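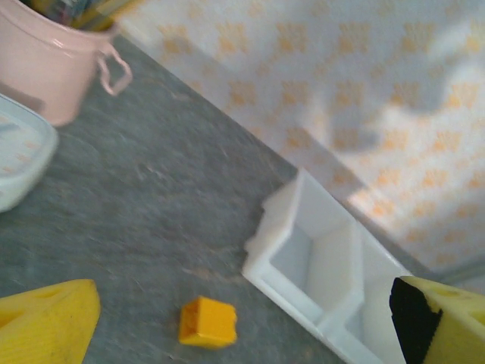 Figure 1. A yellow building block on the tabletop between the two gripper fingers, with the divided white tray behind it. Wrist camera view.

3.2 Planning the equipment budget

We had one grant to spend and a long wish list, so the order in which we bought things mattered a great deal. The first draft, written by Fatima Yusuf in November, put nearly everything into the arm. Gerasimos Galanis argued for a cheaper arm and a better gripper, and after a week of pricing both options we were glad to follow him. The task is sorting small plastic parts into a compartment tray, and it asks very little of the arm in reach or payload. It asks a lot of the fingers!

The Ekis gripper cost 2434 dollars, including the wrist mount. We set aside a separate line for finger pads and cables, small items that our earlier plans had always left to the general lab fund. Pads are a wear part, and we strongly encourage other groups to price them for the whole project (we ordered 12 sets at once and got a better rate from Zalurach for doing so).

The wrist camera was the most pleasant surprise in the budget. We had reserved 1961 dollars for an overhead system with its own stand and lights. A small camera at the wrist does the same job for us at a fraction of that sum. In the view in Figure 1, the block and the nearest open compartment of the tray both appear together with the fingers, and that is the information our operators ask for most.

Objects and furniture cost almost nothing. Blocks, trays and cups came from ordinary shops, and we worked on a table we already had. This left room for 30 extra hours of operator time, which Chrysoula Stergiou scheduled in short sessions. If we were starting over, we would move even more money from hardware to hours. Shipping and import fees are listed separately in Section 3.3, as they varied too much between suppliers to be folded into unit prices.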